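3. Materials and Setting

3.1 The shared table as a place of work
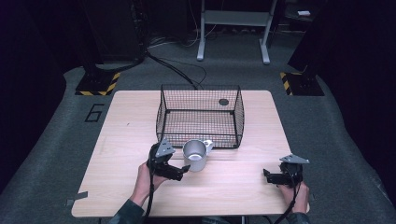 Figure 1. Light wood-grain table with a black wire-mesh basket and a silver metal mug.

Most writing on shared offices looks at rooms. It asks how many people fit, how loud the place gets, and whether anyone can find a quiet corner after lunch. We were drawn to something smaller and, we think, far more interesting: the tabletop itself, and the way people who have never met leave it for one another. A table that is used by one person at nine and another at two is a kind of conversation, and we wanted to listen in on it.

Our earlier work in the Durollow building (Matos and Kļaviņa, in preparation) had already suggested that people treat the objects on a shared table very differently depending on whether those objects seem to belong to the table or to a person. A tray or an open basket is usually read as part of the furniture. A mug is read as a person. Put a mug on a table with nobody sitting there and many newcomers will walk straight past it, even when every other seat is taken. We call this the claim effect, and the rest of this section explains how we went about studying it.

3.2 Sites

The study ran at two sites. Durollow is a former print works with one large open floor, and Siment is a newer building with 13 smaller rooms that open onto a corridor. The two could hardly feel more different on a busy morning. At Durollow you can see nearly every table from the door, so people make up their minds quickly and from a distance. At Siment they have to put their heads into one room after another, and by the third or fourth room they are noticeably less fussy about what they will sit next to.

Both sites have a no-reservation rule, printed on a card by the entrance. Very few of the people we spoke to could recall what the card said, though nearly everyone had a clear idea of what the rule ought to be. One Siment member told us that a coat "holds a chair for an hour, a scarf for maybe twenty minutes." We heard versions of this sliding scale again and again, with small local differences that we found delightful and that deserve a paper of their own.

3.3 Participants and records

Roughly 700 arrivals were logged over the study period. An arrival was counted when a person came in without company, chose a table, and stayed for at least 10 minutes. Groups were left out. They choose tables in their own way, often with one member scouting ahead, and Foulkes's notion of the "delegate sitter" covers that case better than anything we could add.

Logging was done on paper, with one sheet per hour. Each sheet recorded the table chosen, the tables passed over, and the type of object present on each. We did not record names, ages, or occupations. Members had been told in May that a seating study would take place and could ask to be left out of it; 6 did so, and their arrivals do not appear in any of the counts.

Ülle Kļaviņa carried out the follow-up interviews, mostly at the tables themselves. This turned out to matter a great deal. People who were vague when asked in the hallway became wonderfully precise once they had a surface in front of them. They would slide a notebook an inch to the left and say, there, now it looks taken. Several laid out an entire working day with whatever was in their pockets.

3.4 Coding the objects

We sorted objects into two broad classes. Furnishing objects are those that a newcomer would expect to find on the table whoever was using it: baskets, trays, lamps, small signs. Personal objects are those that suggest a particular owner: mugs, glasses, keys, open books. Margarida Matos coded the full set of sheets and Kļaviņa coded a portion of them separately. Disagreements were settled by talking them through, and the reasons were written in the margin of the sheet.

Nearly all of the disagreements came from objects that sit between the two classes. Headphones on a hook were one such case. Phone chargers were another, and they caused more debate than everything else put together. A charger plugged into the wall was finally coded as furnishing and a charger coiled on the tabletop as personal, in line with what the interviews had told us. We are not fully at ease with this, and Section 5 reports the results both with chargers and without them.

Containers raised a further question. At Durollow, members drop stray pens and cables into whatever open container is nearest, and it stays part of the furniture as long as the things inside look unclaimed. Once a wallet or a set of keys goes in, the reading flips and the whole table starts to seem occupied. We therefore coded containers by their contents where these could be seen, and as furnishing where they were empty.

3.5 Distance and reach

Position was recorded in a simple way. Each tabletop was divided into a near zone, within easy reach of the chair, and a far zone beyond it. We had first planned a finer grid using the Imotell seating charts, but during a trial on a Thursday afternoon it became clear that loggers could not keep up with it while also watching the door. Two zones were enough. A personal object in the near zone sent people elsewhere much more often than the same kind of object in the far zone, where it was often taken as something left behind - and sometimes moved aside with a quick, slightly guilty glance around the room.

That glance was not part of our coding scheme. We wish it had been, and a later round of logging at Siment will include a column for it.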